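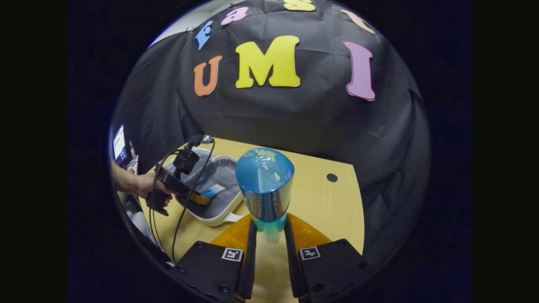 4. Recording Rules for Hand-Held Gripper Demonstrations

4.1 Scope

The rules in this section apply to all demonstrations recorded with hand-held grippers at the Voller and Siturska sites. They cover the bench, the tool and the person holding it. They do not cover teleoperated arms, which have their own safety procedure and are outside this paper.

We wrote the first version in May, after Rok Softić and Paloma Quintanilla compared notes from the two sites and found that the operators had been trained in different ways. The text below is version 8, adopted on Jul 11, 2018. Earlier versions are kept on file but should not be used for new sessions.

4.2 Bench and background

Each bench must have a fixed background that stays the same for the whole session. Plain cloth is allowed, and so is cloth with large shapes or letters attached. Figure 4 shows a bench with a black backdrop carrying colored foam letters. Cloth should be pinned along its top edge. Wrinkles are acceptable, but the cloth may not be moved between the first and last demonstration of a session. If it falls or is bumped, the operator closes the session and opens a new one.

Monitors may stay at the side of the bench. Operators should not change the screen content during a demonstration.

Figure 4. View from a hand-held gripper, with the open fingers on either side of an upright tumbler. A fiducial marker is visible on each side of the gripper. A second hand-held device is held at the left, near an open case.

4.3 Markers

Both finger markers must be readable at the start of every demonstration. The opening width is computed from the distance between them, and a covered or smudged marker makes that value useless. The operator opens and closes the fingers once before the first task and checks that both markers are detected through the full range. Markers are wiped with a dry cloth and replaced when a corner lifts.

4.4 Reflective and clear objects

Shiny or see-through objects are permitted, but they must be tagged in the session log. The tumbler in Figure 4 has a mirror-like band and a translucent cap, so it needs both tags. In our review of 285 demonstrations, 74 had at least one missing object tag, and most of those involved reflective surfaces. Hazel Nguyen-Tran added the two tags to the Surdu logging form as required fields.

4.5 Two devices at one bench

Two operators may work at the same bench if the task calls for it. Each device has its own log entry, and the two entries share a session number. Cables should be laid so that they do not cross the path of either gripper – a loop hanging toward the operator's side is fine, a loop over the work area is not. A device that is not being used goes down flat, with its fingers pointing away from people.

4.6 Rejecting a demonstration

A demonstration is rejected if the tool is set down partway through, if tracking is lost, or if the object leaves the bench. Operators mark the rejection themselves and do not delete the recording. Keisha Ridgeway and Vira Hordiienko checked 32 rejected recordings against the logs and agreed with the operator in all but two. Both of those had been rejected for lost tracking that the Plulent replay tool did not confirm. We left the rule as it was, and the two recordings remain marked as rejected.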